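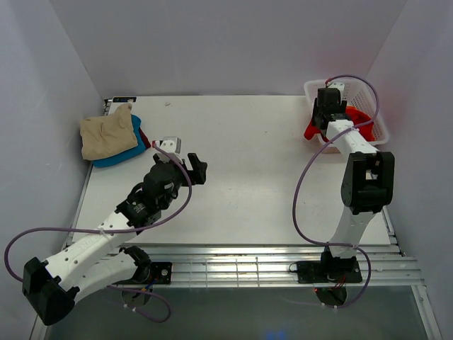
How do I stop a red cloth staining everything else in the wash?

Reading time: 3 min

I bought a set of cotton cloths for the kitchen in August and one of them is bright red. The first time I washed it with the others, a cream tea towel came out pink. The label says 40 degrees, wash with similar colours, and nothing else. I have washed it on its own 2 times since and the water still looks pink in the sink when I rinse it by hand. Is there a way to fix the dye, or do I have to wash it separately for good? I would also like to save the tea towel if I can. We have hard water here, if that matters.
– posted by nikotora_flat

Vesela Ionescu

Red and dark maroon are the worst for this. The pink water is loose dye that was never properly rinsed out at the factory, and it does run out in the end. Wash the cloth alone, or with other dark reds, in cool water until the rinse is clear. With mine it took 11 washes, which is more than most people will tell you.

To check it, wet a corner, press it hard with a bit of white kitchen roll and look at the paper. If there is any colour on it, keep it away from pale things.

For the tea towel, don't tumble dry it or iron it yet. Soak it overnight in oxygen bleach (the powder, not chlorine) in warm water, then wash as normal. You may need to do that 2 or 3 times. Hard water makes the powder a bit weaker, so use the full scoop.
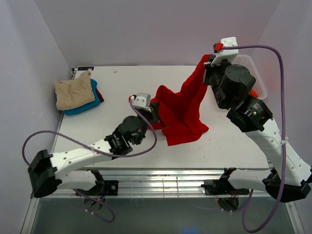 Obradović

Salt and vinegar. My mother always did it.

Selma Begović

Salt and vinegar won't set the dye in a shop-bought cotton cloth – that advice gets passed round a lot but it doesn't do anything for modern dyes. You can buy a dye fixative from craft shops. Follow the packet and wear gloves. It helps with some dyes and does very little for others.

Colour catcher sheets are worth having for mixed loads, but I wouldn't trust one with a new red and a white shirt. And take the wash out as soon as it finishes. Wet things left in a heap in the drum will mark each other.

Comments (3)

vellby: The overnight soak worked on a pillowcase of mine. Thanks.

Obradović: It worked for my mother.

norari: Does oxygen bleach hurt wool?
Selma Begović: Yes, keep it off wool and silk.

We use cookies to remember your settings. Accept all | Manage choices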